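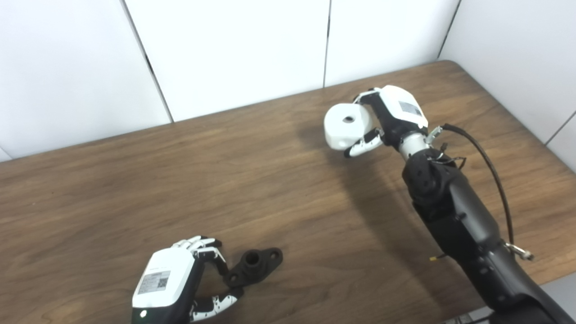
Right hand holding the white part, black flange still on the table.

Workshop tips: keeping a two-handed robot bench safe and tidy

Quick list this time. Most of it is from the Wurnance bench, which is used for handling small parts, and a bit from Neltby where the table is bigger and the habits are worse. Print it, tape it up inside the cabinet door.

BEFORE POWER

Table cleared down to the parts for the job. No mugs, no hex keys, no phone.

Walk the cables with your fingers, connector to connector. Any loop near a wrist needs enough slack for a full turn but not so much it can drape over the work. If it catches on your sleeve it will catch on the arm.

Push every wrist connector in by hand. Seated is not the same as touching.

E-stop test, every session, both stops. Press it, see the arms stop, reset, log it. Yes also after lunch.

Sleeves up, lanyards off, hair tied.

WHILE IT'S RUNNING

One person on the stop button, and that person does nothing else. Not the log, not the laptop.

Stay 3 feet back from the table edge when the arms are live. Tape line on the floor. The tape wears out, so redo it every May.

Never reach in to straighten a part. Pause, wait for both arms to hold still, say "paused" out loud, then reach. Dropped parts stay dropped untill then.

Set the speed low for any new part and leave it low for 9 clean cycles. Then go up one step. One. 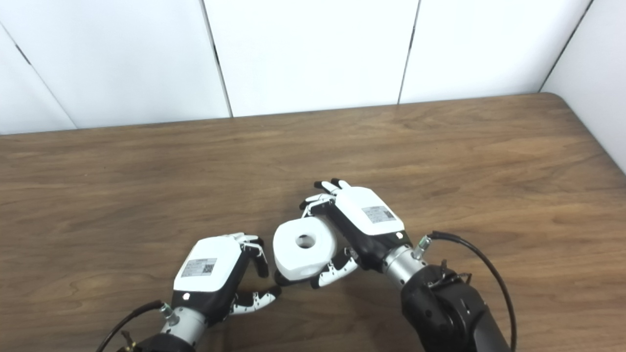 Two hands over the table, the left one just short of the white block.

HANDS CLOSE TOGETHER

This is where fingers get chewed up. Robot fingers mostly, but they cost money too.

Set a minimum gap between the hands in software and don't let anybody turn it off "just for this one run". Write the gap on the job sheet.

One hand moves, the other holds. Both moving at once only after the slow cycles are done.

Rounded parts roll. Grip from underneath as well as the side, and if it still slips check the finger pads before you crank up the force. Dirty pads are the usual reason. Damp lint free cloth, no solvent, let them dry.

Know what the hands do on a power cut. Some let go, some stay clamped. Find out with a foam block and write it on the sheet.

LABELS AND LOGS

Leave the stickers on the hand housings alone. Don't pick at them, don't tape over the codes. You need them when you log a fault, and ours go in by serial, not "the left one". Listden had a job, number 1439, sit for 6 days becuase the swapped hand was never written down.

PUTTING PARTS DOWN
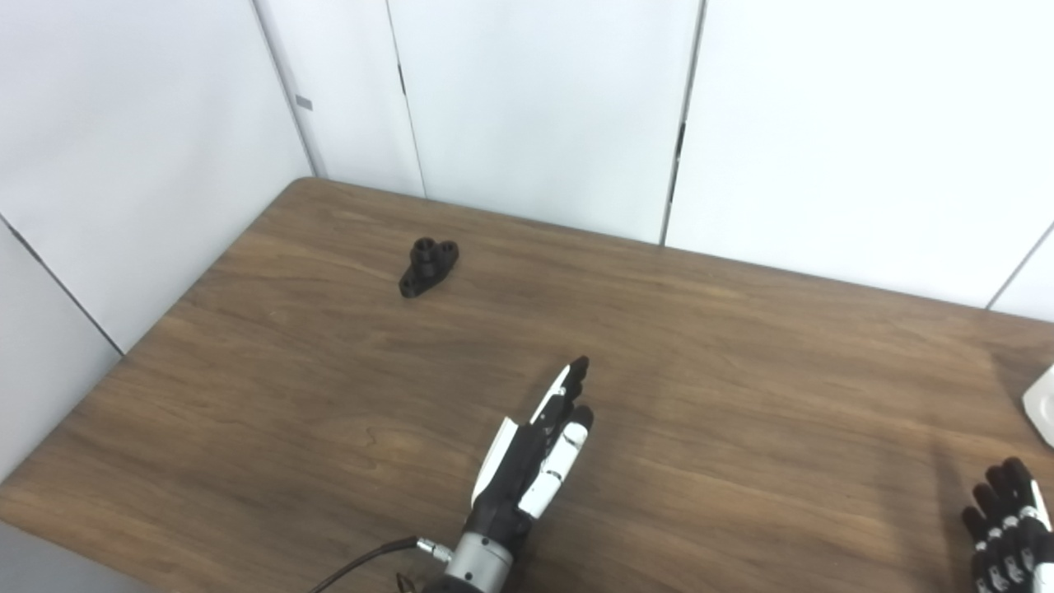

Give each part a home spot, well in from the edge, with room for the fingers to come at it from the side. Flange flat on the table, boss up. Parts left near a wall panel are a pain, the knuckles hit before the fingertips get there.

Printed parts: check the holes for strings and trim the brim before they go on the bench. A lip on the base makes it rock, and a rocking part gets knocked over.

Shadows and glare bother the cameras more than they bother you. Same lamps every time, blinds down by 4.

END OF SESSION

Arms to park, then power off. In that order. Fingers open, nothing left in the grip overnight.

Wipe the table, cloth only. The Carrasco sheet says spray cleaner is fine, we stopped, it gets in the joints.

Count the screws on the brackets with a torque driver in your hand, snug up the loose ones, initial the log. Keys to the E-stop box go back on the hook.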